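# Getting an office kitchen to sort its trash

Start by accepting that your coworkers are intelligent people who will put a yogurt cup anywhere. I ran the kitchen on the second floor at Bedeck for three years, and everything below comes from that.

## 1. Find out what goes where

Call your hauler and ask what they take. Do this before buying anything. I bought four color-coded lids first, and then learned that ours wanted cartons in with the plastic, so one of those lids is now a tray for my tomato seedlings.

Write the answers down on a single page. If it runs to two pages, people will read neither.

## 2. Put the bins together

A lone bin gets everything. Paper, bottles and landfill should stand side by side, close enough that choosing the right one costs no extra steps. Pull any strays from under desks. Expect grief over this. Toon Wouters kept his for 8 weeks behind a ficus.
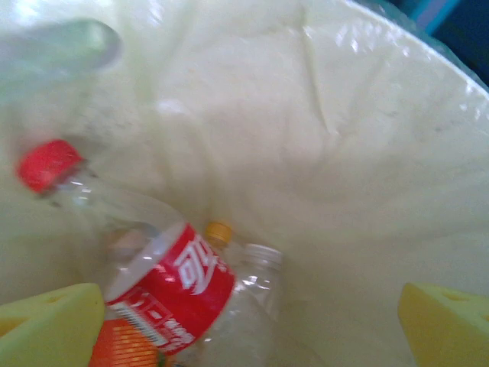
Bags are the next argument. Buy them one size larger than the bin, fold the extra over the rim, and push the air out with your fist. A bag that fits exactly will let go the first time someone drops in a full bottle of iced tea. We paid $103 for a case of 280, and I have stopped looking for cheaper ones.

## 3. Make signs, then make them again

Use the things your office really throws out. Our first sign showed a milk jug, and we didn't have a single milk drinker on the floor. The second had the lunch containers from the place downstairs, and the complaints moved on to the microwave.

- Big type, few words
- Hung at eye level, above the bin
- No cartoon planets

## 4. Deal with liquids

Keep the bottle bin next to the sink. Lotte Jacobs taped up a note reading "Empty it first, please," and it worked better than my paragraph on contamination, which I still think was very good.

## 5. Check once a week

Lift the lids on Friday before the cleaners come. If the same wrong thing shows up twice, change the sign. Sending an all-staff email is also possible. I sent five, and got one reply, asking to be taken off the list.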